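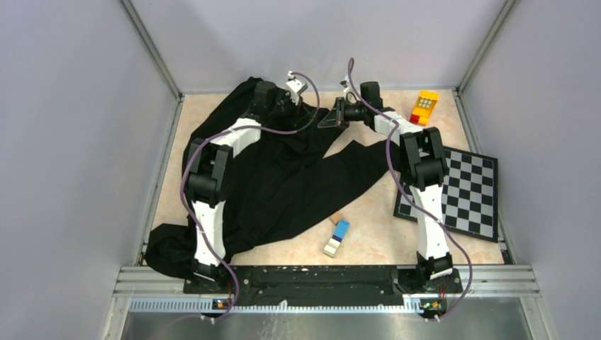 Black fabric on the table.

Folding dark clothes without the lint and the shine

Posted Jan 15, 2018 by Kastriot Dimitrov

Black cotton shows everything. A white towel can go through the wash with a tissue in the pocket of somebody's jeans and you'd hardly notice, but a black T-shirt will wear it for a month. Most of the trouble can be dealt with at the folding stage if you have a decent flat surface.

Wipe the table first with a damp cloth and let it dry. Pale tabletops are good for this job as you can see dark threads and fluff on them before they end up on the clothes. Crumbs are harder to spot, so run your hand over the lot.

Lay the garment face down and smooth it from the middle out to the sides. Do the hem last. If you start at the hem you push a ridge up towards the collar and it sets there. With black on black it's hard to tell where a sleeve stops and the body begins, so feel for the seam instead of looking for it. A lamp set low to one side helps in the evenings.

Go over it with a lint roller now, while it's flat. Fold the sides in, then the bottom third up, then over again. Roller once more on the side that will face out in the drawer.

If you need to iron, turn it inside out and use a pressing cloth. An old tea towel will do, provided it isn't a fluffy one. Bare iron on dark fabric leaves shiny patches along the seams, and they don't wash out. I ruined a good pair of work trousers that way in September.

Wash darks cold, inside out, and never with new towels. I take mine off the line while there's still a bit of damp in the collar - they flatten better. In the dryer, 15 minutes on low and then straight onto a hanger is plenty.

Store dark things folded edge outwards so the colour on the front doesn't fade in a stripe. Ours sit on the bottom shelf, away from the window.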